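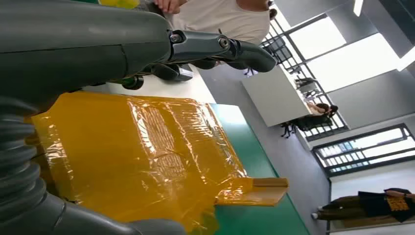
Euan Forsyth wrote:
> The index rebuild on Gravent still drops accented surnames. I ran it
> twice against the May export and got 362 rejected records both times.
> Is the fault in the export or in the sort table? I would like to know
> before I merge the Dulline parish cards.

The sort table. The export is fine. I opened the rejects in a hex viewer and the accented characters are stored as two code points, a base letter followed by a combining mark. The table in version 2 only lists the single-character forms, so the lookup fails and the record goes to the reject file.

Two ways to fix it:

Normalize the export to composed form before loading. The script in the Siu folder does this. Run it on a copy, as it writes in place.

Or replace the table with the one from version 4, which accepts either form. You will need to rebuild the whole index afterward, including the place names. 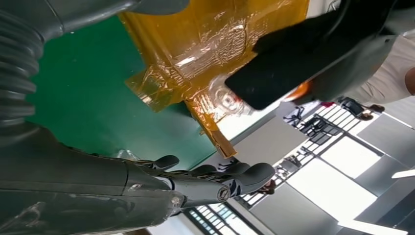 I used the first method on my own copy and the reject file came down to 14 records. Those are a separate problem. Each has a tab inside the surname field, probably pasted in from a spreadsheet, and the loader reads it as a column break. They have to be edited by hand.

Please hold off on merging Dulline until the tabs are gone. The merge matches on surname plus year, and a shifted column puts the forename where the year should be. King-fai Tsang has the original cards if any reading is in doubt.

The Flukness cards were typed with the older keyboard layout and have not been checked for either fault.

Panagiotis Vasilakis

Print this message | E-mail this message
Previous | Next | Thread | Author | List home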